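Munwood sim data group – minutes
22 March 2022
Held in the small room at Flornthorpe, start delayed, projector
Present: sim side, training side, two from Sedgwick on the phone (bad line, dropped twice)
Apologies: Kamel, site visit

1. Last minutes
Agreed, one correction. Under item 4 "all episodes" should read "all accepted episodes". Makes a difference to the Sedgwick invoice so please change your own copies.

2. Where we are with the count
Target for this round is 2000 accepted episodes of the crate to crate move. 728 accepted as of this morning. Another 551 recorded but not reviewed yet. Review is the slow bit, not the driving.
Sedgwick asked if the 551 could be counted now and weeded later. No. Did that last September and ended up arguing over which ones had been in the training set. Reviewed first, counted second.
Training side would like a first batch frozen so they can start something. Agreed to freeze 400 of the accepted ones, picked at random by the script, and leave them alone. No swapping out ugly ones afterwards.
Action: training side to run the script and post the list of episode names.

3. What gets rejected
Long talk on this. Three reviewers had been doing it three ways. Went through it on screen and settled the following for now:
Drop during transfer – keep if the driver goes back and picks it up again cleanly, mark as "recovered". Reject if the episode ends with the part outside the crate.
Fingers through the crate wall – reject, always. It is a physics fault and we don't want it learned.
Long pause at the start – trim, don't reject. Up to the first real movement.
Long pause in the middle – leave. One person wanted these out, training side said leave, leave it is.
Crate nudged – keep if it stays within the rails. If it climbs up on a rail, reject.
Part left sitting on the crate rim – reject.
Anything you are not sure of goes in the "ask" folder. Not in the "maybe" folder, which is going to be deleted, please empty it.
Action: sim side to write these up on one page and put it in the reviewers' channel.

4. Driving
Two drivers still using the old controller mapping, where the gripper button toggles. Everyone else on hold to close. Shows up in the data as a flicker in the gripper channel. Old mapping to be removed from the menu so it can't be picked by acident.
Drivers say the wrist turns too quick for the last few centimetres. Slow mode exists but needs a second hand. Kamel has said before that a pedal would do it. Cost not known.
Also asked: can episodes start from more than one arm pose. At the moment it is always the same one, up high with the gripper over the crates, and the training side is worried the policy will only know what to do from there. Sedgwick in favour. Sim side can add a random offset to the start pose but wants to be sure it never starts inside the rack. Agreed to try small offsets first.
Action: sim side, offsets, on a branch. Not in the recording build until it has been looked at.

5. Scene
Lighting – random light angle went in last week. Some of the shadows on the table are very heavy. Training side happy, wants more of it. Drivers less happy, they say it is hard to judge depth in the dark patches. Compromise, keep the heavy ones but let the driver press reset if they can't see. Resets to be logged.
Crate colours – red and grey only for this round. Blue was asked for, would sit too close to the rack uprights, put off to next round.
Crate label – stays blank. Sedgwick asked for a printed code on it. Not this round, the textures aren't ready and we don't want half the set with and half without.
Rails – loaded as separate pieces, and somebody's copy of the scene had one missing. Check your version before you record. Should match the shared one.
View for the log page was agreed as the low one from the front corner of the table.

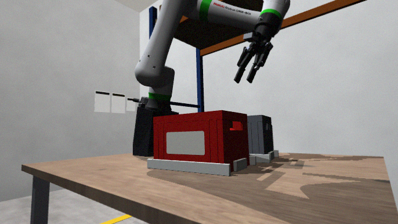
Crate cell in the simulator, gripper open and empty, red and grey crates between their rails.

Point raised on the above view, the red crate hides a lot of the grey one. Not a problem for the log page but it would be for training. The training cameras are set separately, so no change. Training side to check the grey crate opening is in sight of at least one of them.
Action: training side, camera check, before the next recording block.

6. Storage
Flornthorpe disk is nearly full. The raw video is what's eating it. Proposal to keep raw for accepted episodes only and bin it for rejects after a month. Sedgwick want rejects kept so they can look at failure cases. Left open – they will find out if they can take a copy at their end.
Meanwhile nobody to start a recording block without checking free space, had one stop halfway through the night and the last file was no use.
Action: Sedgwick to come back on the copy.

7. Names of things
Episode names, please stick to the pattern. Crate first, then direction, then number. Found several with the driver's initials in, and these need renaming before review or the script skips them. Which may be why the unreviewed pile looks bigger than some people expected.
Action: all, rename your own.

8. AOB
Headset strap broken on the second station, tape is holding.
Room at Munwood is free for the next one if people would rather not travel here. No objections.
Kamel to be sent the rejection rules before they go to reviewers, in case of comments.
Sedgwick line dropped again at this point, not rejoined. Will send them these.

Next meeting to be fixed by email, after the first batch is frozen.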